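Visit report: gripper comparison day at Virkden

March 21, 2019

The invitation from Virkden promised a day on grippers, tried first in simulation and then on the bench. I went because our own packing line is due a change of end effector next year, and because the last open day I attended, in February, was mostly slides. Virkden occupies the upper floor of a former dairy office, ten minutes on foot from the station. Coffee was on the landing, coats went on the radiators, and we started nearly on time.

Urmas Kuusk opened with the reason for the exercise. Virkden is choosing between two end effectors for light handling work. One is the Hulero, a two-finger parallel gripper with flat pads. The other is the Promton, which has rounded shells and a softer closing action. Both are driven from the same controller, made by Šimkus, so the comparison is meant to be about the hand and not the electronics behind it.

The morning was spent entirely in the simulator. The task was a cup and a ball on a patterned rug, seen through a camera that rides close to the hand. Kuusk prefers this view to an overhead one for judging approach. The hand and the camera move together, so an error in the approach shows up straight away as the cup sliding off to one side. The drawback is that there is very little context. With the camera this low you get a lot of weave and not much else, and several of us had trouble saying how far the rim was from the fingers until the depth reading was put up on the second screen.
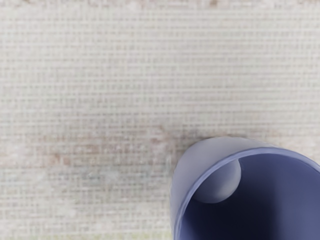

Reet Liepiņa was not convinced by the close view. She said a wrist camera flatters a bulky gripper, as you never see what the back of the hand is about to knock over, and she would want a second, fixed camera before signing off any result. Kuusk agreed in part. A fixed camera is in the plan, but the controller currently takes one video stream at full rate, and adding another drops both to a speed he does not like. Šimkus is said to be working on it. I wrote down "ask for a date" and did not get one.

We then went through the run sheets. Each gripper had been given 46 attempts with the same starting positions. The score counts an attempt as clean if the fingers reach the commanded pose without pushing the cup. The Hulero had nine attempts marked as contact with the rim, the Promton seven. I would not read much into a difference of two, and Kuusk did not ask us to. What interested me more was where the contacts happened. The Hulero tended to touch on the way down, with a corner of the pad. The Promton touched late, when the shell was already over the cup and the operator could no longer see the near side of the rim.

That second problem is the one I would worry about on our line. A rounded shell is kinder to the product but it takes up a great deal of the view. We stepped through some of the runs slowly, and at the closest point the far part of the rim was often the only reliable thing to steer by. Liepiņa suggested training the vision model on part-hidden rims only, which Virkden has not tried.

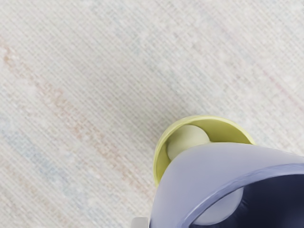 Simulator view: pale ball in the yellow-green cup, gripper over the lower right of the rim.

Lunch was soup and rye bread in the meeting room. Talk was mainly about cables.

After lunch we were allowed to drive. Visitors took turns on a hand controller, with the simulator set to 40 per cent of normal speed. I had two goes with each gripper. The Hulero is easier to learn, as the pads are flat and you always know which way they point. The Promton took me longer, and on my first go I came in too low and had to back out. On the second I kept the hand higher and a little to the side, and let it settle over the rim from there – a better habit with either model, I think, but the Promton does not really let you do it any other way.

Two points on the simulation itself. The rug pattern is there on purpose. Virkden found that a plain floor made their tracking look better than it was, and the faint coloured bands and ribbing give the software something to be confused by. Also, the contact model is set fairly soft. Kuusk was open about this and said that a hard rim made the cup jump about in a way no real cup does. It does mean that light touches are forgiven in the simulator which might tip a cup on the bench. 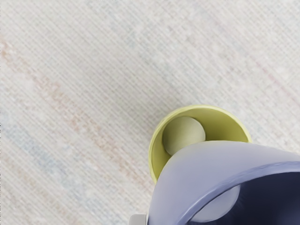

Controller and settings

The Šimkus unit is a grey box the size of a lunch tin, with a fan I could hear from the doorway. Its menu is clear enough. Closing force and closing speed are on one page, approach height is on another, and you have to save before switching between them or the change is lost. I lost mine twice. Grip profiles can be copied from one gripper to the other, but the force scale is not the same, so a copied profile needs checking before use.

The bench session was shorter than planned. The arm was there with the Hulero mounted, and we saw it open and close on foam blocks. Changing over to the Promton needs an adaptor plate, and the plate had not arrived. Virkden will send bench figures for both when they have them.

For our own purposes I would ask to borrow the Promton for a fortnight, with the fixed camera if it is ready, and run it on our small tubs. The Hulero we can already judge from its data sheet. Liepiņa is also asking for a loan, so it may be worth sharing the transport.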